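We use cookies to keep this site working and to understand how it is used. By continuing to browse you accept our cookie policy. Accept | Manage settings

Gethin Shared Kitchen: progress report to the Vundico Fund
Prepared by Moushumi Sarkar, project lead
2021-12-26

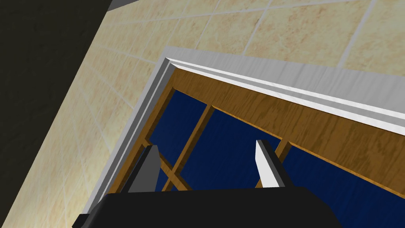
The kitchen has been open to members for the full reporting period, and all the lines in the original budget have now been started. The largest piece of work was the change to the booking system. Members used to sign up on a paper sheet by the door, and two groups would sometimes arrive for the same slot. Bookings now go through the Toronau calendar, which sends a reminder the evening before and releases the slot if the member does not confirm. We have also settled the question of wall finishes for the prep room. Members were asked to choose between painted board and tile, and they chose tile: square, in a pale sandy cream with light brown speckles, thin light gray grout, and white painted trim at the window. The quote for this is within the amount you approved, and we are not asking for more.

Use of the kitchen

We recorded 1659 hours of booked time against a target of 1602. Most of the extra hours came from early morning bakers, who were not a large group when we wrote the application. Evening use was lower than planned. Several members who cook for evening markets stopped trading once the weather turned, and we expect them back in the spring.

The average booking was shorter than we assumed. This matters for cleaning, which is paid per session. The cleaning line is overspent, and we have covered the difference from the equipment repair line, which was underspent. We ask you to note this change. It does not affect the total.

Training

We ran 4 food safety courses. Three were full. The last one had empty places after a late change of date, and we have agreed with the trainer that dates will now be fixed before places are advertised. Everyone who completed the final test passed, although two people had to sit it again.

The allergen labeling session was added at the request of members and was not in the original plan. It was run by Moushumi Sarkar using the handouts from the main course. We would like to make it a regular session if the remaining training money allows.

Equipment

The second mixer arrived late and with a damaged bowl guard. The supplier replaced the guard at no cost. The walk-in cooler has been serviced and a new door seal fitted. We spent $500 on shelving for dry storage, as planned, and each long-term member now has a labeled shelf. The dishwasher is still slow to fill. The plumber believes the fault is in the supply valve and will return with the part.

Pornau site

The plan to open a smaller kitchen at Pornau has not moved as far as we hoped. The lease is agreed in principle, but the landlord has not confirmed who pays for the new extractor. Until that is in writing we will not order any equipment for the site. If there is no answer by the end of the next quarter, we will come back to you with a proposal to spend the money at Gethin.

Next period

The prep room tiling will be booked for a week when the baking groups can use the main room instead. We will raise the evening rate slightly for non-members and leave the member rate as it is. A short survey on opening hours went out in December, and replies are still coming in. The full figures will be sent with the next claim, together with receipts for the shelving and the cooler service.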